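**Fledberg pegboard panel, white**

Steel wall panel for workshops, hallways and home offices. Powder-coated on both sides, supplied with four wall spacers and screws. Hooks and shelves are sold separately under the Plesel name.

- Stock code: 1293
- Width: 551 mm
- Weight limit: 25 kg, spread evenly
- Finish: matt white

Fix the spacers to studs or solid masonry. Plasterboard alone will hold the panel but not much on it. Two panels can be joined side by side with the Arnaud strip, which also covers the seam. Wipe with a damp cloth and avoid scouring pads.

Orders placed before the end of December include one pack of short hooks. 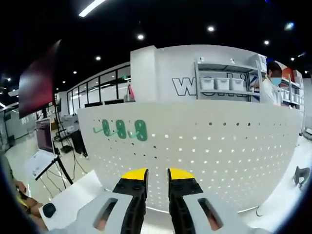 Roy Naylor wrote that his older hooks from another maker were too thick for the holes, and that the Plesel ones went in without trouble. He would have liked a fifth spacer for the middle. Spare spacers can be ordered from Hastuder, singly or in packs.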